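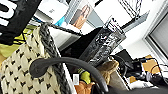 For the river in the north, see Skalldale Water. Oddur Þórarinsdóttir was born in the parsonage at Skalldale, the third child of a pastor who kept bees and published sermons at his own expense. She entered the advertising office of Nørgaard as a copy clerk and within eight years had charge of its largest account, the Prerko soap works.

The above is the entry as it was approved. The undersigned was engaged to prepare it and wishes the following placed with the file.

The subject received me on a Saturday in January. She had been allotted 200 words and asked to see them. She read the entry twice and inquired who had decided upon the bees. I replied that the bees were in the parish record. She said that her father had kept them for one summer, and that they had left.

I asked what she would prefer. She dictated a sentence concerning her brother, who wrote the Prerko verses from his sickbed and was never paid for them. The verses had sold 700 cases in their first week. She had signed them, she said, as the firm required a signature.

The sentence was submitted to the editor, Bent Blöndal, who returned it with the note that no source was given. I named the subject as the source. Mr. Blöndal answered that a subject could not be cited in her own entry, and that the Sestason Bible of 1619, formerly in the family, might be mentioned if space allowed.

Space did allow. I have left it out. Her brother's name was Ari.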